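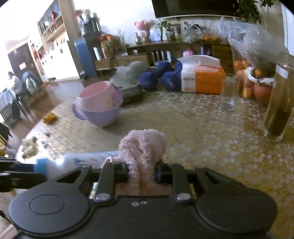 The second oboe objected that the pitch log was wrong. The organ at Falla had never stood at 440 and would not stand there tonight, whatever the sheet on the stand claimed.

The tuner read the sheet again. Two columns, temperature and frequency, in blue ink. The church had been heated since noon. The reed stops had held and the flues had risen with the air, so the instrument now disagreed with itself by 7 cents.

– Tune to the flues, the tuner said.

– The solo is on the reed.

The Jirnska Concerto has a rest of four bars before the slow movement. The conductor proposed to lengthen it. In that time the organist would drop the reed and take the line on the flute, an octave down. The colour would be darker. The intonation would be correct.

The organist marked the change in pencil and closed the swell box. In the nave, 390 chairs had been set out on the stone. Someone opened the north door, and the tuner wrote down a new temperature.

At the rest, the hall fan cut out. The flute entered a fraction low, then settled. The second oboe adjusted with the lip and said nothing about it afterwards.

Comments

Follside: The fan would have been off well before the downbeat in any church I've played in. Liked the oboe.

zepeda_reeds: Four bars is plenty if the stops are set on a piston.

Recent stories
The Page Turner
Cold Brass
A Rehearsal in February

Contact | Copyright | Back to top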